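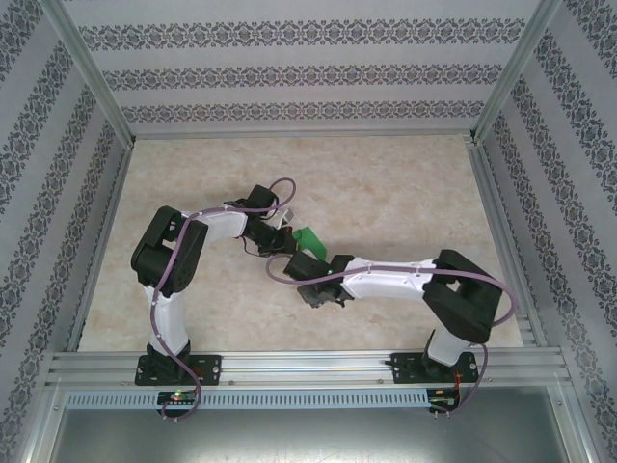
A two-arm cell with both grippers near the middle of the floor and a green part at the tip of the left one.

How to write (and keep!) good house rules for a small two-arm robot cell

by Seren Meredith

I love a two-arm cell. One arm is fun, but the moment you put a second one on the same rail you get handovers, holding-while-working, all the good stuff. You also get two machines that can reach the same spot, and that is where a page of house rules earns its place on the wall.

We wrote ours at the Bamcombe workshop in April, threw out half of it, and ended up with something people really do follow. This page goes through it in the order you'd use it. It covers small desktop arms, the kind driven by servos and bolted to a bench rail. If yours is a full-size industrial arm, you need a proper risk assessment by someone qualified, and the safety standards that go with it. Please don't run one of those on advice from a web page.

Before you start

You'll want a notebook that lives at the bench, a roll of tape, a marker, and a switch that cuts motor power to both arms at once. If you don't have the switch yet, stop and get one. I mean it! A software stop is handy, but it goes through the same computer that may be the thing misbehaving.

Step 1: Name the arms and stick to it

Left and right, as seen from the operator's side of the rail. Write that on tape and put it on the rail itself. We had a week where one person's left was another person's right because they were standing at the back, and we lost a whole afternoon to a calibration file loaded onto the wrong arm. Use the same names in the code, in the log and out loud.

Step 2: Decide where the shared zone is

Jog each arm, slowly, to the farthest point it can reach toward the other. The overlap is your shared zone. On a rail with the bases set apart it usually sits in the middle of the floor, and it's bigger than you expect once you count the wrist and the gripper body as well as the fingertips.

Our rule for the shared zone is short:

One arm moves, the other holds still.

The exception is a program that has been tested for both moving together, and its name has to be on the list inside the notebook cover. We have 19 on that list now (very proud of that list).

Step 3: Walk the cables

Do this with the power off. Follow each cable with a finger from the gripper back to the board. You are looking for three things: enough slack at every joint for the full range of motion, no loop big enough for the other arm to catch, and nothing rubbing on a sharp edge. Long loops over the shoulder are fine as long as they stay on their own side. Then move the arm by hand to each end of its travel and look again, because a cable that hangs nicely at rest can go tight as a guitar string with the elbow out. Support the arm while you do it. Many of these drop when the servos are off.

Step 4: Check the base bolts

Every session. It takes no time and I've found a loose one more often than I'd like to admit. A base that shifts by a hair throws your handover off by a lot more at the fingertips.

Step 5: Power up in order

Boards first, then motor power, then the control program. Look for the indicator lights you expect on each arm before you send a single command. If one is missing, power down and find out why. No "let's just see if it moves."

Step 6: Run the handover slow

First run of the day is at 21 percent speed. Yes, it's an odd number; that was where our slider landed the first time and it stuck. Keep your hand on the switch and watch the gap between the grippers, not the screen.

For the part itself, we follow these:

The giving arm doesn't open until the receiving arm reports a grip.
The receiving arm comes in from one agreed side, every time.
If the part drops, both arms stop. Cut power, then reach in.
Flat or angular parts get held so the other gripper has a clear face to close on.

That third one gets broken more than all the others put together. A dropped part looks so easy to grab! Cut power anyway.

Step 7: Keep the floor clear

Only the part you're working with stays inside. Screwdrivers, tape rolls and coffee go on the other bench. Give the floor a wipe too, since crumbs of plastic will tip a flat part just enough to spoil a pick.

Step 8: Write it down

One line per session is plenty: date, who, which program, speed, anything strange. We're at 257 lines so far, and flipping back through them is how we spotted that the right wrist servo ran hot after 38 minutes of steady work. It gets a rest before then now.

Changing the rules

Anyone can suggest a change by writing it in the back of the notebook. Two people try it at slow speed, and if it holds up it goes on the wall sheet and the old sheet comes down. Take the old one down the same day. We once had two versions up side by side and they disagreed about which side to approach from.

If your cell has something ours doesn't (a tool changer, a third arm, lucky you), send me your rules. I'd love to read them.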